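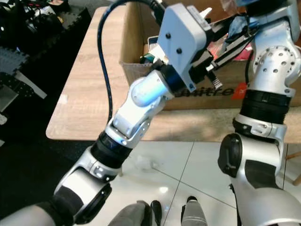

Zelico 双臂桌面作业套装 采购说明与配置清单

适用对象:高校实验室、中小型仓配企业、需要做箱内取物与分拣验证的研发团队
供货方:Kiani 设备
到货方式:整机装箱,分两批发运(主机一批,末端与线缆一批)

一、产品概况

Zelico 是一套双臂作业平台,主要用于桌面高度的取放、分拣、开箱和装箱。左右两臂结构相同,末端为夹爪,可单独更换。头部相机负责俯视作业区。控制柜放在机身后侧,也可以单独落地摆放,线缆标配 3 米,需要加长请在下单时注明。

本页写给正在做预算的客户。性能参数的完整表格在技术手册里,这里只列采购时会影响价格、场地和工期的部分。

二、标配内容

双臂主机一台
夹爪两只,含安装螺钉
末端线缆两根,已装好接头
头部相机一台
控制柜一台,含急停按钮
软件授权一份,绑定控制柜序列号
纸质安装手册一本

标配不含作业桌、地垫、料箱和备用指尖。作业桌可以用客户现有的,桌面高度 70 厘米左右比较合适。超过 80 厘米时,手臂从上方伸入纸箱的余量会变小,深箱底部的小件可能够不到。

三、选配件

备用夹爪:单只订购,与标配夹爪通用,更换后需重新标定。
备用末端线缆:建议每台主机至少备一根。末端线缆随手臂反复弯折,是整套设备里更换最频繁的零件,按箱内取物的工况估算,可以列入年度耗材。
软质指尖:适合塑料袋、软包装和表面怕划的物品,成对出售。
移动底座:需要在两张以上工作台之间移动时选用。选了底座之后控制柜改为内置,线缆长度一项不用再填。
延长质保:在标准质保基础上加一年,须在验收前购买。

四、场地要求

地面平整,瓷砖、环氧地坪、硬质地板都可以。地毯上不建议直接放置主机,长绒地毯不接受安装。瓷砖地面请提前检查有无空鼓。
主机与作业桌前沿之间不要放置物品。
两臂展开时左右两侧要留出净空,椅子、货架和推车放到作业范围以外。具体尺寸见安装手册的平面图,报价时我们会附一份。
整机最大功率 800 瓦,使用普通单相插座即可,但请单独占用一个插座,不要与空压机或电暖器共用排插。
进门宽度:主机包装箱要求门洞净宽不小于 739 毫米。老楼的实验室请先量门,再量电梯。

五、料箱和物料

普通瓦楞纸箱可以直接使用,不需要定制料箱。有几点会影响取物节拍,请在询价时写清楚:

箱盖是否翻开、是否固定。竖起的箱盖会挡住一侧进入的手臂,能折到箱外最好,也可以直接裁掉。
箱内物品是否混放。颜色杂、大小不一的混放物料,调试时间要比单一物料长。
是否有透明或皱缩的塑料包装。这类物品请寄样,我们收到后再报调试工时。
箱体是否在桌面上固定。空箱较轻,夹爪碰到箱壁时会推动箱子,建议在桌面加两条限位条。

两只夹爪可以在同一只箱子上方作业,软件带有双臂间距限制,默认开启。小箱作业时这个限制会让其中一只手臂等待,节拍按单臂计算更接近实际。

六、费用构成

报价单分五项:主机、选配件、运输与上楼、安装调试、培训。第一次采购的客户常常只给主机留了预算,后面四项要走另外的科目,审批时间拉得很长。建议立项时一并列出。

安装调试按天计费,标准方案两天,第一天上电和标定,第二天用客户自己的物料跑取放。物料没有备齐的,第二天顺延,顺延期间的差旅由客户承担。

培训一天,最多六人。超过六人分两批。

付款方式为三段:下单付 30%,发货前付 60%,验收后付清余款。教育和科研单位可以申请调整比例,需要盖章的情况说明。

七、交期

标准配置收到首款后八周发货。带移动底座的配置加两周。年底订单集中,想在一月安装的客户请提早锁定排期。

Pristthorpe 仓库有少量备用夹爪和末端线缆现货,紧急更换可以从那里直接发出。主机没有现货。

八、租用与试用

不确定是否适合的,可以先租。最短租期一个月,租金在转为购买时可抵扣一部分货款,抵扣比例写在租赁合同里。租用设备不接受拆改,夹爪和线缆的正常磨损不另收费,控制柜进水、私自加装外设造成的损坏按维修价结算。

也可以到 Drusetside 展示间试机,自带物料,每次半天,需要预约。展示间有作业桌和空纸箱,特殊料箱请自己带来。

九、验收要点

开箱后先核对序列号与软件授权是否一致。
检查两臂关节处的密封圈有无错位。
检查末端接头是否插到底,线缆在手臂全行程内不应绷紧,也不应拖到桌面。
分别测试左臂、右臂和双臂同时运行。
急停按钮测试三次,每次恢复后重新回零。
以上结果填入验收单,双方签字后质保开始计算。

十、询价

请提供以下信息:单位名称、安装城市、作业桌尺寸、料箱内部尺寸、典型物料的照片和重量、门洞宽度、希望的安装月份。信息齐全的询价两个工作日内回复,缺项的会先回信补问。

商务联系人:Nneka Effiong,Kiani 设备项目销售部
技术手册和平面图随报价单一起发送,不单独提供下载。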